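Osville Recaps – Frequently Asked Questions
Last updated 01/02/2026

What is this site?
I watch way too much reality TV and write it up. Mostly that means Rilleck House, plus the Khunthong dating spin-off when it's on. I started with long group texts to my sister and she finally told me to get a website.

When do recaps go up?
Usually the morning after an episode airs. If there's a double bill, give me an extra day (I do have to sleep!). Reunion specials take longer as I watch them twice, once for the fights and once for the faces in the back row. 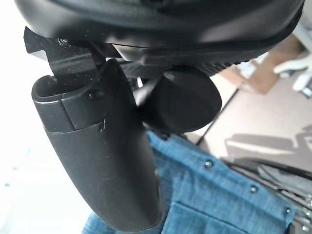
Same goes for finales, which always run over and always end with a clip package I have to rewind.

Do you post spoilers?
Never in a headline. Inside the recap, everything that has aired is fair game. Leaks and filming rumors go on their own page with a warning at the top, so you can skip that page completely and still read everything else.

I have gossip about a cast member. Can I send it in?
You can, but I'm picky. I don't run anything about people's health, kids or exes who never signed up for TV. If a story is only one anonymous message, it stays in my inbox.
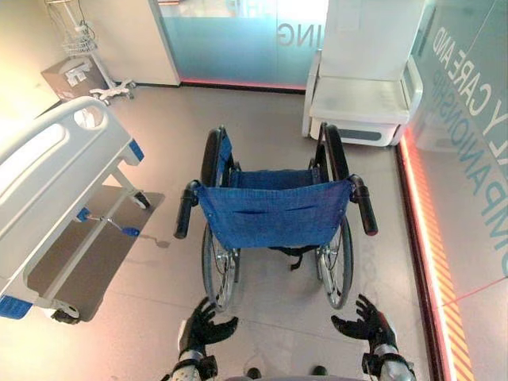
I also won't pass along anyone's home address or private account, so please don't ask – yes, people ask.

How long can comments be?
The limit is 300 words. It used to be 2000 and, well, we had some novels during the Rilleck House season four vote. Comments close six days after a recap goes up.

How do I get the newsletter?
Sign up with the box on the home page. There are 3000 of you on the list now, which still blows my mind! It goes out through Kaketeck, so check your spam folder for that name if it doesn't show up.

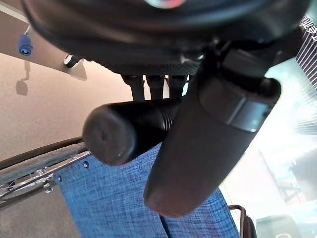

A handle with a ribbed end, from close up.

Are you covering the new season?
Yep! It starts in May and I'll be there for every episode, including the boring one where they all go camping.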